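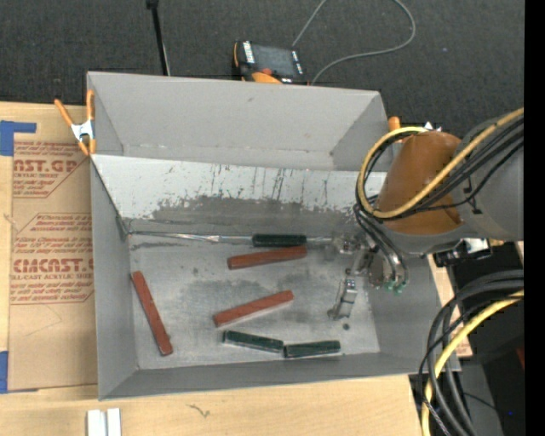 Do we have to reset the bin to the same layout before every pick trial?
Only if your protocol says so, and if it does, write the layout down before trial one and leave it alone after.

Forums > Manipulation > Good practice > Bin resets and what counts as a trial

gravelroad_88
Asking as we're over 1,000 picks into the Bosia runs and I've just learned two of us have been resetting differently. I tip the blocks in and take what I get. My colleague arranges them like a cheese plate.

tinny_lid
Tipping is fine if you log it. Arranging is fine if you log it. Doing both and calling it one data set is how you end up rewriting chapter four in March.

Skornard
Disagree with the first bit. Tipped blocks pile up against the walls and the gripper gets blamed for geometry. We use 17 printed layouts, in order, no favourites. Colour order is on the sheet too.

gravelroad_88
And when a block gets nudged on a failed grasp?

Skornard
Stays nudged. The trial is the trial.

parkade_moose
Lovely, so by layout nine you're testing the neighbour's mess. We reset after every failure and record it as a failure. Also, check your clamps at the start of each session. If the bin creeps, none of your layouts mean anything.

tinny_lid
Seconding the clamps. Put a pencil line on the bench as well.

gravelroad_88
Right. Splitting the log by who did the reset, then. Wish me luck with the cheese plate conversation.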